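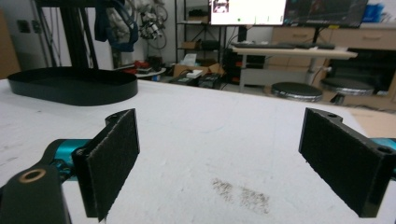
How often should the gripper width estimate be recalibrated when demonstrations feed a learned policy?
At the start of every recording session, and again after any change to the finger pads. The procedure for Kristiansen 2 is in the pinned topic.

Vunus Users Forum > Perception and Planning > Gripper width drift

hpacheco wrote:
Our laboratory has trained a tray-approach policy on 233 demonstrations. The planner consistently closes the jaws too early on replay. Heriberto Pacheco, Eltotport group.

l_antunes wrote:
Please state whether the width and pose streams share a clock. In our experience early closing is a latency fault and has little to do with calibration.

hpacheco wrote:
They share a clock. The width stream is delayed by 27 ms against the pose stream, and the loader is configured to correct for it.

driftwood_k wrote:
I must disagree with the previous reply. Frayed pads change the contour that the width detector follows. Our site saw an offset with worn pads and a correct clock. I would refit the width model first.

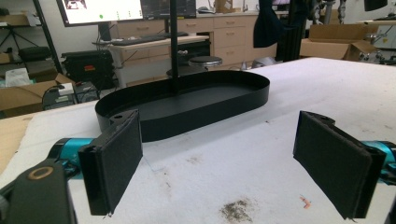
Driton Technical Notes, Vol. 2, p. 50

l_antunes wrote:
The page cited above recommends masking the fingers before feature tracking. A dark rim behind dark pads gives the width detector a second edge to lock onto, and the left finger overlaps the rim of the tray in view. I would examine the raw detections before refitting anything – a new fit on bad edges will only hide the fault.

driftwood_k wrote:
Masking is reasonable for the tracker. It does not help the width detector, which requires the finger pixels. The two modules should be discussed separately.

l_antunes wrote:
Accepted. My remark on masking applies to the pose module only. The request for raw detections stands.

hpacheco wrote:
I exported the detections on May 23, 2021. The left edge jumps to the tray rim in several sequences, always during the final approach. I have limited the search region in the Kristiansen configuration and will replay the set with the existing width model.

driftwood_k wrote:
Kindly post the residuals for both fingers. I still expect an offset on the frayed side.

Leonilde Antunes (l_antunes) changed the topic status to: Awaiting data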